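Speaker notes: Listening to a small town hall
Talk for the Prisville community sound evening, doors at 7

Slide 1. Title. Leave it up while people sit down. Don't start with the thank-yous, start with the clap.

Clap once, loudly, from the front of the stage. Wait. Let them hear the tail of it going up into the roof. Then clap again with my hands low, near my belt. Ask who heard a difference. (Usually half the hands go up, and then the other half want me to do it again, so leave time.)

Say: everything I'm going to talk about tonight is in that clap. The room is the biggest instrument any of us will ever play, and most of us walk into it and start talking!

Slide 2. How I got into this. Keep it short. School concert at Pilkington, age eleven, I was on triangle. I hit it once in the whole piece and I could hear it come back off the rear wall, late, a little duller. I have been chasing that ever since. Move on before it gets sentimental.

Slide 3. What an echo is, what reverb is. An echo is one clear copy. Reverb is thousands of copies piled up so close together that you can't pick them apart. Play the two clips. The first is the quarry, the second is the swimming pool at Unimham. Play the pool one twice, people love the pool one.

If somebody asks why singing in the shower feels so good: hard tile, tiny space, lots of reflections arriving fast, and the low notes of your voice get a boost from the size of the stall. You are not imagining it. You do sound bigger in there.

Slide 4. Soft things and hard things. Curtains, coats, carpet, people. People are wonderful absorbers, especially in winter. A sound check in an empty hall tells you how the hall sounds empty. Come back to this one with the story about the March concert: we set everything up in the afternoon, it rang like a bell, we turned everything down, and then the audience came in wearing wool and the choir disappeared.

Point at the audience here. "You're all doing a great job of absorbing me right now."

Slide 5. Faders and surfaces. Go slowly through this part and breathe. 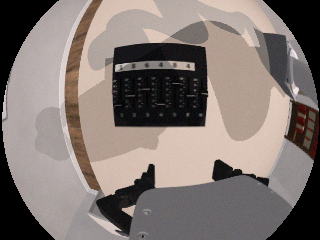

Sliders at different heights, and plain flat surfaces.
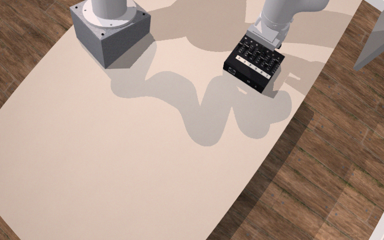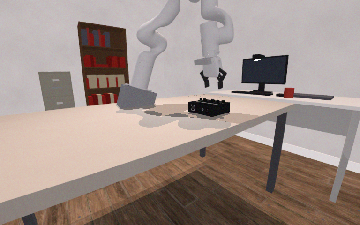 The thing I want people to take home about mixing is that you should reach for down before you reach for up. Somebody in the back says they can't hear the singer, and every hand in the world goes to the singer's channel and pushes. Try pulling the guitar back first. Try the keyboard. Very often the voice was fine and it was buried. The whole room gets quieter and clearer at once, and the first time you hear that happen it feels like a magic trick.

Then do the demo. Track A is everything up. Track B is the same band with 2 channels pulled down and nothing raised. Ask which one sounds louder. A lot of people will say B, and I still get a kick out of that every single time.

Slide 6. Flat walls facing each other. Flutter echo, that zippy, buzzy sound after a clap in a bare hallway. You can go and find one tonight, the corridor by the coat hooks has a beauty. Fixes that cost nothing: open a door, hang a quilt, push a full bookcase against one side. It doesn't take much. You only need to break up one of the two walls.

Slide 7. Low notes. Bass is stubborn. It goes through curtains as if they weren't there, and it piles up in corners. Play the 80 hertz tone and invite people to get up and walk around. This is the best two minutes of the talk, so don't cut it even if we're running late. There is a spot near the third window where the tone practically vanishes, and another one by the piano where it will make your chest hum. Same speaker, same volume. Then play 68 hertz and watch everyone realize their quiet spot has moved.

(Warn people with hearing aids before the tones. Start low and bring it up.)

Slide 8. The Platik listening map. This is our homemade project, so be proud of it. We have 3512 short recordings so far, from kitchens, barns, stairwells, bus shelters, one church organ loft and somebody's root cellar. Every one starts with a single clap. Play the run of them end to end. Don't talk over it. Seriously, don't talk over it, I did last time and it ruined the cellar.

How to join in: use whatever phone you have, set it down on something steady, walk a few steps away, clap once, and stay quiet until you can't hear anything anymore. Then wait a bit longer. Write down the kind of room and what's on the floor. Sign-up sheet is by the tea urn.

Slide 9. Questions. Ones that came up before:

Do egg cartons work? A little, on the high stuff, and they burn far too well. Please don't.

Is a bigger speaker better? Try moving the one you've got closer to the people first. Raise it above head height and aim it at the back row.

Can you fix a recording with too much echo? Somewhat, and the software gets better every year, but getting the microphone closer beats all of it.

Last thing, house lights down, one more clap from the back of the hall this time. Then tea.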